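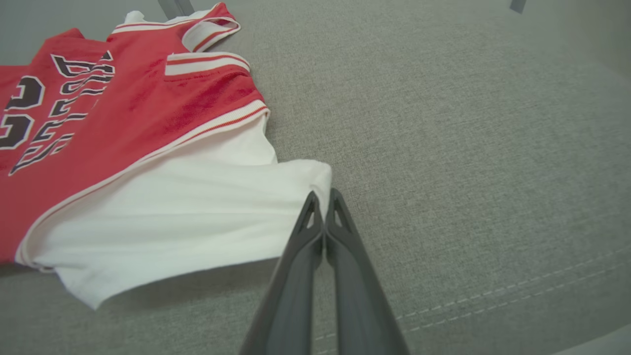

Tanine: invoice currency and import price panel

Summary
Tanine is a monthly panel for studying how exchange rate movements reach import prices at the border. It covers 134 product lines and 7 invoice currencies, starting in January 2000. Prices are unit values in the invoice currency, with a converted series in Canadian dollars alongside.

Files
panel.csv – one row per line, currency and month
rates.csv – monthly average rates, built from daily closes
lines.csv – product line labels and parent groups
revisions.txt – changes since the last release, newest first 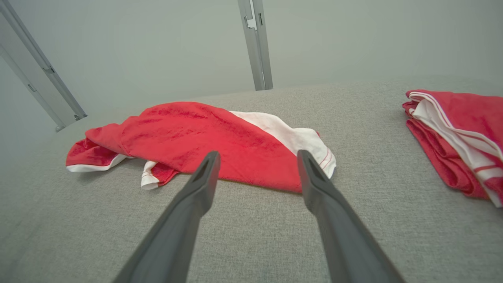 Product lines are assigned from the invoice description and are not revised when the importer changes supplier. Household linen and clothing are separate parent groups, and the split is by article. Colour is ignored, as is condition, so the crumpled red towel in the picture would go to household linen on the strength of being a towel. Mixed cartons are assigned to the line with the largest declared value. Where two lines tie, the carton is dropped and flagged in revisions.txt.

Construction
Daily closes are averaged over trading days, with a full year normalized to 252. Volatility columns in rates.csv use the same convention and will not match figures annualized on calendar days. Conversion to dollars uses the rate for the month of customs clearance. Order dates are held for the Grandex records only and are not released.

Missing months are left blank. No interpolation is applied at any stage. Earlier builds made with Stutura carried the last observed price forward for one month; users combining old and new builds should blank those cells first, using the column named carried.

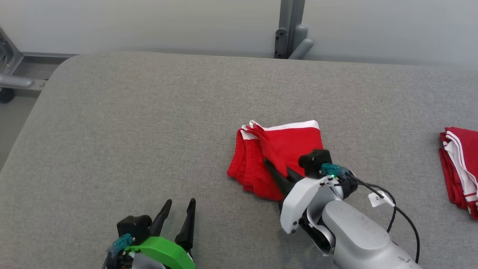

Samuele Ruggiero has objected that dating by clearance overstates short-run pass-through for goods priced at order, and that a lagged rate column should be the default. His point is fair for lines with long shipping times. The lagged column (rate_l2) is included, but the default stays as it is so that published estimates can be reproduced.

Known limitations
Invoice currency is not evidence of intervention or of any exchange rate policy in the exporting country. The panel has no reserves data and should not be used alone to support a claim of undervaluation.

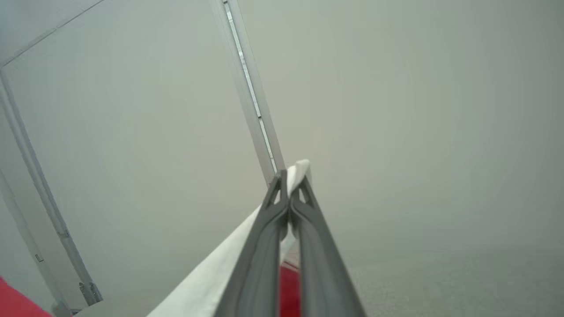 Unit values also move when the mix of goods within a line moves. This is worst in clothing, where a line can hold both cheap and costly articles. The Fagundes adjustment (column uv_adj) removes part of the effect and is noisy in thin months – check n_inv before relying on it.

Contact
Corrections to line assignments go to Sayaka Arai, with the line code, the month and the invoice currency in the subject field. The next build is planned for October.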